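Ebbe Lundgren
@ebbelundgren
April 28, 2018

I moved from Lisov to Halport two years ago and I still learn the small rules of renting a flat. I will write some of them in this thread, maybe they help another newcomer.

The first thing is the deposit. Mine was 905, paid before I had the keys. Ask for a receipt with the address on it. My first landlord wrote only "received, thank you" and I had to send three letters to get the money back.

Second, read the part about notice. In Lisov we say "one month" and it is one month from the day you tell it. In my contract it was one month from the first day of the next month. I told them on the second of April, so I paid until the end of May.

Geert Verschueren asked me if you can change the contract before you sign. Yes, you can ask. I asked to take out the sentence about painting all the walls when I leave, and the agent crossed it out with a pen and we both put our initials. It took one minute. 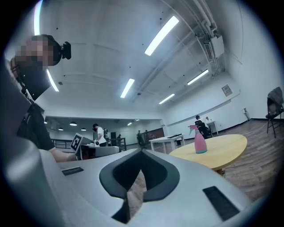

Posted by Ebbe Lundgren

Now the floors. If you have a wooden floor, put felt under the legs of the chairs on the first evening. A packet of 20 pieces is cheap. My neighbour Hedvig Söderlund paid for sanding a whole room after four years with the same dining chairs.

The meters: write down the numbers on the day you get the keys, and send them to the electricity company yourself. Mine said 1,883. The person before me had never sent his, and the first bill came with his winter on it.

Heating is sometimes "included" and sometimes "included up to a limit". These are very different things! The limit in my house is written on page six, in smaller letters than the rest.

Sorin Berisha writes that in Vurnau the tenant must also clean the stairs every second week. Here we have it too, but the list hangs in the cellar and I did not go in the cellar until November. I am sorry to all on my staircase.

For the insurance, I took the simplest one for the things in my home. Check if it covers water from the flat over you. The first one I was offered did not.

If you have a question about the notice letter, write it under this post. I can share the text I used, it is five lines and my agent accepted it.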